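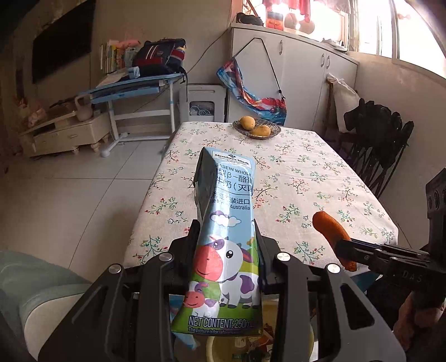

Progress report to the program officer, Drirness Fund
Work package 2: Collection practice for household tasks
Prepared by Annick Guérin, Breteck
Tuesday, May 24, 2022

1. Status

Work package 2 is on schedule. The collection protocol has been revised once since the last report and is now at version 7. Demonstrations gathered with hand-held grippers in occupied homes stand at 172 accepted episodes. A further 113 episodes are held back pending review against the new acceptance rules (section 4). Spending is within the approved line for the period and no transfer between lines is requested.

The task family covered in this period is table clearing and item placement: food packaging, fruit, tissue and light waste, moved between a dining table and nearby containers. Work on drawers and cabinet doors has not started and remains planned for August.

2. Changes to the protocol

Version 6 allowed the operator to tidy the room before the first episode. This has been withdrawn. The training partner at Hullcombe found that policies trained on tidied rooms failed more often when ordinary household objects were left in view, and asked for the background to stay as the household keeps it. The operator now moves only items that are a trip hazard, are fragile and within reach of the tool, or identify a member of the household by name or face.

The rule on grasp height has been reworded. Upright cartons are to be held by the body with both jaws parallel to the side panels. Grasping by the folded top seal is not accepted, even when the episode ends correctly. Full and part-full cartons are logged as separate object states.

Where two operators work at the same table, each tool is to be recorded as its own stream and the pair linked in the session log. One operator is named lead for the session. The second holds the tool still outside the working area until the lead has released the object.

3. Disposal tasks

Disposal has needed more rules than any other task in the set. The main points now in force are as follows.

The container stands on the floor, clear of the table edge, and is not moved during an episode. If it is knocked, the episode is ended and logged as void.

The jaws are opened above the rim. Pushing an item down into the container with the finger pads is not accepted.

Items already in the container stay there between episodes. The container is emptied when its contents reach half height, and the log is marked at that point.

Food waste and packaging may share a container during collection. Sorting is a separate task with its own label set and is not to be inferred from disposal episodes.

Finger pads are wiped after any contact with peel or used tissue, and the time is noted. Residue changes the friction of the pad, and Hullcombe wants to be able to filter for it.

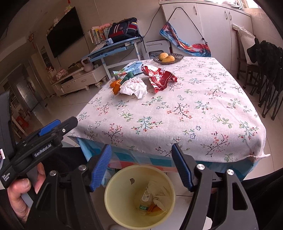 Figure 1. Disposal task, jaws open above the wastebasket; remaining items on the table behind.

4. Acceptance review

Review is done by a person who did not collect the episode. The reviewer checks four things: that the object is visible at the moment of grasp, that the release falls inside the target, that no hand enters between the jaws, and that the spoken or written task label matches what was done. An episode failing any one check is rejected whole. Partial trimming was tried under version 6 and dropped, as trimmed episodes lost the approach motion.

The 113 held episodes were collected before the rule on emptying the container came in. Most are expected to pass, but their logs do not show when the container was last emptied, and the reviewers are restoring this from the video where they can. Episodes for which it cannot be restored will be kept under a separate tag and left out of the count reported to the Fund.

5. Consent and privacy

Households sign for each visit – a standing consent is no longer used. Screens are switched off before recording. Mail, school papers and medicine labels are turned over or taken out of view. Marty, the in-house tool that flags readable text in the recordings, is run on every session before transfer. It reads product packaging as well, and these flags are cleared by hand. Clearing them takes more reviewer time than was budgeted, and a packaging list is being built to cut the load.

6. Open points

The Fund's template asks for a single success rate per task. We ask to report by object state instead, at least for cartons and soft waste. A decision is needed before the August batch is scheduled.

The label set for fruit does not yet separate whole fruit from peel. A draft has gone to Hullcombe and comments are awaited.

Replacement finger pads are on order. Until they arrive, pads of different colors may be in use in the same household, and the pad type is entered in the session log by hand.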